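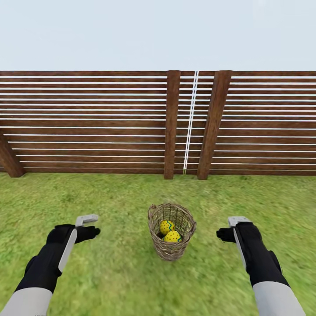
Podora push reel mower, 16 inch: my review after a full season

I went back and forth on this thing for most of a winter. My old gas mower had been dying by inches (the pull cord took the skin off two of my knuckles, and the carburetor had been cleaned so many times I could do it in my sleep), and I have a small backyard. Small as in, I can hold a conversation with somebody at the far end of it without raising my voice. Paying for a new gas mower for that felt silly, and I didn't want another battery and charger living on the garage shelf. So in March I bought the Podora, and I've been pushing it ever since.

Putting it together

The box is lighter than you'd think. The handle comes in three pieces, there's a little bag of wing nuts and washers, and the instructions are one folded sheet with drawings that must have been made for a slightly different model. The drawings show the washers going on the outside. On mine they only fit on the inside. I had it standing up in twenty minutes, and then took it apart again when I noticed I'd put the lower handle on backwards, so call it forty. You need one wrench. They don't give you one.

The blades came sharp and already adjusted, or close enough. My neighbor Toivo Kiiskinen has been using a reel mower since before I was born, and he came over to do the paper test with me, where you feed a strip of newspaper into the blades and turn them by hand. It cut clean on the left and sort of chewed on the right. A quarter turn on the right-hand screw fixed it. If you've never done this, do it before the first mow!

How it cuts

On grass that's a reasonable height, it's lovely. It really is. You get that snipping sound like a barber working on the back of your neck, and the clippings fall in a fine little spray that disappears by the next morning. The lawn looks greener than it did with the old mower, which used to leave the tips kind of ragged and tan. I can mow at 7 in the morning now and I haven't heard a word from anyone.

On tall grass it's a different story. We went away for 11 days in early summer, it rained for most of them, and when I got home the Podora just laid the grass down flat and rolled over it. I had to go over everything twice, in both directions, and then pick at the stragglers with hand shears. I was soaked through by the end and pretty cranky. So if you're the kind of person who lets it go, or you travel a lot, think hard about this.

It also doesn't care for twigs. A twig the thickness of a pencil will stop it dead, and the handle catches you right in the stomach. I rake first now. Same goes for the stems on those tall skinny weeds (plantain, I think?), which bend out of the way and pop back up behind you like nothing happened.

Edges are the other weak spot. The wheels sit outside the blades, so you get a strip of uncut grass along anything you can't roll over. I've got an old Kaplan string trimmer for that and it takes me five minutes, but it does mean the "one quiet tool" dream isn't quite the whole truth.

Height adjustment

My biggest gripe. There are supposed to be five settings, and you change them by pulling out a spring pin on each side and moving it to another hole. The pins are stiff, and the right one is stiffer. The lowest setting is useless unless your yard is a putting green, and I wish the highest were higher, especially in August when you want to leave some length on. My sister-in-law Ritva has the Codeck mower that's a couple of sizes wider, and hers has a lever by the wheel that you flip with one finger. I'm jealous of that lever every single time. Then again, hers weighs a good bit more and she says turning it around at the end of a row is a chore.

Effort

People always ask. It's about like pushing a loaded stroller over grass, maybe a bit more on the first cut of spring. My whole yard takes just over 60 minutes if I include raking and trimming, and I'm a little sweaty at the end but not wiped out. My shoulders complained for the first few weeks and then they quit complaining. The foam on the handle is thin and has started to split near the left end, so I wrapped it in bike tape and like it better that way.

Upkeep

A squirt of oil on the blades, brush the grass off, hang it on the wall. I did pay a guy at the hardware store to sharpen it in September, and he grumbled about how hard the bed knife was to get at. There are lapping kits if you want to do it yourself. I bought one from Plonda and haven't opened it yet.

Would I buy it again? Yes, for this yard. If mine were twice the size, or had a slope, I'd be shopping for something with a motor. I'd also pay extra for better pins.

Four stars out of five. I'll come back and update this if the foam gives out completely or the right-side screw keeps working itself loose, which it's done twice now.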